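새틴 천 잡기 데이터, 집게가 벌어진 구간을 어디까지 남기십니까?

글쓴이: Aidan Lenihan
2025년 1월 9일

안녕하십니까. 한국어로 긴 글을 쓰는 것은 아직 익숙하지 않습니다. 이상한 표현이 있으면 지적해 주시면 감사하겠습니다.

저는 Hanrahan 작업실에서 천을 다루는 로봇의 시연 데이터를 모으고 있습니다. 사람이 원격으로 팔을 움직이고, 그 기록으로 모방 학습을 합니다. 기록과 구간 표시는 Gunport로 하고, 학습은 Oltov로 합니다. 목표는 시연 2000개입니다. 조작하는 사람은 저를 포함하여 두 명입니다.

면이나 마 같은 천은 전에 해 보았고 큰 문제가 없었습니다. 그런데 새틴으로 바꾼 다음부터 검수할 때 의견이 자주 갈립니다. 광택 때문에 같은 천인데도 각도에 따라 색이 많이 다릅니다. 어떤 부분은 구리색이고 어떤 부분은 거의 금색입니다. 접힌 선도 밝은 띠처럼 나와서, 그것이 천의 가장자리인지 그냥 주름인지 작은 화면에서는 구별하기가 어렵습니다.

저희가 '잡음' 구간이라고 부르는 것은 이런 상태입니다.
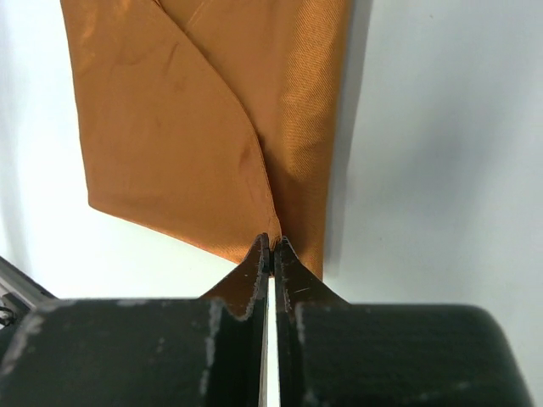 손목 카메라. 뾰족한 천 끝을 두 손가락이 물고 있는 상태.

여기까지는 두 사람의 의견이 같습니다. 손가락 사이에 천 끝이 있고, 두 손가락이 가깝게 붙어 있습니다. 구간 표시를 할 때 고민할 것이 없습니다.

문제는 손가락이 벌어져 있는 구간입니다. 동료는 천이 손가락 사이에 없으면 모두 잘라 내자고 합니다. 저는 남기고 싶습니다. 여러분은 어떻게 하시는지 궁금합니다. 그리고 기준을 글로 정리해 둔 것이 있으면 보여 주실 수 있습니까?

밤샘그리퍼

저희는 다 자릅니다. 정확하게 말하면 접촉 직전 구간은 남기고 그 앞의 빈 이동은 자릅니다. 빈 이동이 길면 모델이 천 근처에서 머뭇거리는 버릇을 배우더라고요. 사람이 조작하면서 생각하는 시간까지 그대로 배웁니다. 새틴이라고 다를 이유는 없을 것 같은데요.

Aidan Lenihan

답변 감사합니다. '접촉 직전'은 무엇으로 정하십니까? 시간입니까, 거리입니까? 저희는 깊이 센서가 없어서 거리를 정확하게 알 수 없습니다.

밤샘그리퍼

시간으로 합니다. 집게 닫기 명령이 들어간 시점에서 거꾸로 세어서 자릅니다. 깔끔하진 않아도 누가 해도 똑같이 나오니까요. 눈으로 보고 정하면 사람마다 달라져요.

다림질반대

저는 반대합니다. 천은 상자 집기와 다르지 않습니까. 접근하는 동안 손가락이 천의 어느 쪽에 있는지가 거의 전부인데, 그걸 시간으로 뚝 자르면 제일 중요한 정보가 날아가요. 특히 늘어진 천은 손가락 끝이 천 앞에 있느냐 뒤에 있느냐에 따라 그다음 동작이 완전히 바뀝니다.

머뭇거리는 문제는 자르기 말고 속도를 다시 맞추는 쪽으로 해결하는 게 낫다고 봅니다. 움직임이 거의 없는 프레임만 솎아 내면 됩니다.

Aidan Lenihan

두 분의 말씀이 모두 이해가 됩니다. 제가 왜 남기고 싶은지 조금 더 자세히 쓰겠습니다. 저희가 지금 사용하는 임시 기준을 그대로 옮깁니다. 동료와 합의가 된 것은 아니고 제가 쓴 초안입니다.

1. 벌림, 천이 한쪽에만 있음

두 손가락이 넓게 벌어져 있고, 그 사이에는 배경만 보이는 경우입니다. 천은 화면에 있지만 한쪽 손가락 쪽에만 있습니다. 아래의 것은 천이 왼쪽 손가락 위와 뒤에 있고, 오른쪽 손가락 근처에는 배경밖에 없습니다. 가운데에 흐린 회색 그림자가 있는데, 이것을 천의 일부로 표시한 검수자가 있었습니다. 그림자는 천으로 표시하지 않습니다.
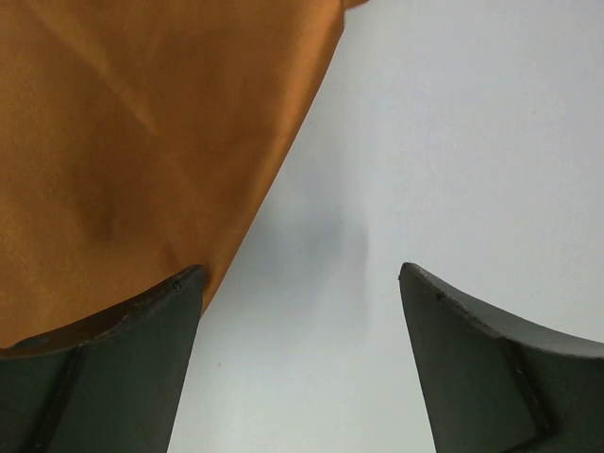 2. 벌림, 천이 손가락 사이에 들어옴

천의 끝이 두 손가락 사이의 공간에 조금이라도 들어오면 이 표시를 사용합니다. 접힌 부분만 들어오고 끝은 밖에 있는 경우도 여기에 넣습니다. 이것은 논란이 있습니다.

3. 닫힘, 천을 물고 있음

처음에 올린 것과 같은 상태입니다. 손가락 사이에 좁은 틈이 보여도 괜찮습니다. 손가락 끝의 모양 때문에 틈이 생길 수 있으므로, 틈만 보고 '놓침'으로 표시하면 안 됩니다.

4. 닫힘, 천 없음

헛잡음입니다. 지우지 않고 따로 보관합니다.

5. 판단할 수 없음

손가락 끝이 천에 가려져 있으면 이 표시를 합니다. 추측해서 3번이나 4번으로 보내지 않습니다. 검수자가 기억에 의존하는 것도 안 됩니다.

제 생각에는 1번이 가장 배우기 어려운 상황입니다. 사람이 보면 팔을 천 쪽으로 옮겨야 한다는 것이 분명하지만, 모델은 그것을 예에서 배워야 합니다. 1번을 모두 잘라 내면 모델은 천이 이미 가운데에 있는 경우만 보게 됩니다.

주름박사

초안 잘 봤습니다. 정리가 잘 되어 있네요. 한국어도 문제없으십니다. 굳이 하나만 고르자면 '의견이 자주 갈립니다' 다음에 누구와 누구의 의견인지 써 주시면 더 읽기 편했을 것 같아요.

내용으로 가면, 1번에 왼쪽 오른쪽 구분을 넣으세요. 천이 왼쪽 손가락 쪽인지 오른쪽 손가락 쪽인지요. 저희도 처음에 안 넣었다가 나중에 세어 보니 한쪽으로 심하게 쏠려 있었습니다. 조작하는 사람이 오른손잡이면 늘 같은 방향에서 들어가거든요. 학습한 다음에 천을 반대편에 걸어 두면 팔이 엉뚱한 데로 갑니다.

Aidan Lenihan

이것은 생각하지 못했습니다. 저희는 두 명 모두 오른손잡이입니다. 표시를 1-왼쪽, 1-오른쪽으로 나누겠습니다. 지금까지 모은 것도 다시 확인해야 하겠습니다.

한국어 지적도 감사합니다. 갈리는 것은 저와 동료의 의견입니다.

밤샘그리퍼

좌우 나누는 건 찬성. 그런데 여전히 5개짜리 표시는 많다고 생각합니다. 검수자가 2번하고 3번 사이에서 프레임 단위로 고민하기 시작하면 하루가 다 가요. 닫히는 도중은 어디에 넣으실 건가요? 초안에 없습니다.

Aidan Lenihan

맞습니다. 닫히는 도중은 초안에 없습니다. 지금은 손가락이 멈출 때까지 2번으로 두고 있는데, 이것을 쓰는 것을 잊었습니다. 집게의 위치 값이 기록에 있으니까 그 값으로 자동으로 나누는 것이 좋겠습니다. 사람은 천이 있는지 없는지만 보면 됩니다. 이렇게 하면 검수자의 고민이 조금 줄어들 것 같습니다.

다림질반대

그게 맞습니다. 기계가 아는 건 기계한테 맡기고요.

저는 다른 걸 여쭙고 싶은데, 배경을 계속 흰색으로만 하시나요? 올리신 두 개가 다 밝은 배경이라서요. 주황색 계열 새틴에 흰 배경이면 검수하기는 참 좋은데 모델한테는 너무 쉬운 문제일 수 있습니다. 색만 보고 천을 찾는 법을 배우면 다른 곳에서는 바로 무너집니다.

Aidan Lenihan

지금은 밝은 배경만 사용합니다. 처음 절반은 밝은 배경으로 모으고, 나머지는 나무 무늬와 회색을 섞는 계획입니다. 천도 한 색으로는 부족해서 남색과 연두색을 주문했습니다. 다만 남색은 검은 손가락과 구별이 될지 걱정입니다.

주름박사

남색은 고생하실 거예요. 저희는 손가락 끝에 밝은 테이프를 감았다가, 테이프가 벗겨진 뒤로 모델이 끝을 못 찾아서 다 버렸습니다. 손가락은 그냥 두시고 조명을 옆에서 하나 더 주는 쪽을 권합니다. 새틴은 옆에서 빛을 주면 가장자리가 살아납니다. 대신 반사가 세지니까 카메라 노출은 꼭 고정하세요. 자동 노출로 두면 시연마다 천 색이 달라집니다.

그리고 천의 얼룩이나 접힌 자국 말인데요, 가끔 천을 바꿔 주세요. 같은 자리에 같은 자국이 있으면 그걸 표식처럼 쓰는 모델이 나옵니다.

Aidan Lenihan

노출은 고정되어 있습니다. 천은 같은 것을 계속 사용했습니다. 첫 번째 것을 크게 해서 보면 접힌 부분에 어두운 자국이 조금 있습니다. 저는 이것이 문제가 될 수 있다고 생각하지 않았습니다. 같은 색의 천을 몇 장 더 준비하겠습니다.

집게손

지나가다 질문 드립니다. Pludness 공개본에 천 집기 데이터 있던데 그걸로 먼저 학습하고 새틴만 조금 추가하면 안 되나요? 2000개를 처음부터 모으는 건 좀 과해 보여서요.

밤샘그리퍼

Pludness는 손목 카메라가 없어요. 위에서 내려다보는 것만 있습니다. 손목 시점으로 학습하실 거면 별로 도움이 안 될 겁니다.

다림질반대

별로 도움이 안 된다는 건 너무 단정적인 것 같은데요. 동작 쪽은 쓸 수 있습니다. 저는 위 시점으로 먼저 학습하고 손목 시점을 나중에 붙여 봤는데 처음부터 한 것보다 나았습니다. 비교를 엄밀하게 한 건 아니지만요.

밤샘그리퍼

엄밀하게 안 했으면 모르는 거죠. 저는 해 보고 차이를 못 느꼈습니다. 팔이 달라서 그럴 수도 있고요.

Aidan Lenihan

두 가지를 모두 작게 시험해 보고 결과를 올리겠습니다. 다만 5월까지는 수집이 우선이라서 조금 늦을 수 있습니다.

그동안 헛잡음에 대해서 한 가지만 더 여쭙겠습니다. 이번 묶음을 검수하면서 4번으로 표시한 시연이 13개 있습니다. 이 중에서 어떤 것은 헛잡은 다음에 다시 시도해서 성공하였습니다. 이런 시연은 전체를 남기는 것이 좋습니까, 아니면 다시 시도한 부분만 남기는 것이 좋습니까?

주름박사

다시 시도해서 성공한 건 전체를 남기세요. 귀한 자료입니다. 일부러 만들려고 하면 티가 나거든요. 조작자가 연기를 하게 됩니다.

밤샘그리퍼

저는 헛잡는 동작은 학습 손실에서 빼고, 손을 다시 벌리는 순간부터만 넣습니다. 전체를 그대로 넣으면 헛잡는 것까지 따라 해요. 파일은 지우지 말고 구간만 빼세요.

주름박사

아, 네. 파일을 남기라는 뜻이었고 손실에서 빼는 건 저도 그렇게 합니다. 제가 짧게 썼네요.

Aidan Lenihan

잘 이해하였습니다. 파일은 전체를 보관하고, 헛잡는 구간은 학습에서 제외하고, 손가락을 다시 벌리는 순간부터 사용하겠습니다. 이 경우에 다시 벌린 직후는 제 초안의 1번 또는 2번이 되니까, 동료에게 1번을 남겨야 하는 이유를 하나 더 말할 수 있습니다.

초안을 고쳐서 이 글의 댓글로 다시 올리겠습니다. 좌우 구분과 닫히는 도중의 규칙을 넣겠습니다.

집게손

고친 초안 올라오면 저도 가져다 써도 될까요? 저희는 수건인데 5번 표시가 꼭 필요해서요.

Aidan Lenihan

네, 물론입니다. 수건은 두꺼워서 손가락 끝이 더 자주 가려질 것 같습니다. 사용해 보시고 맞지 않는 부분을 알려 주십시오.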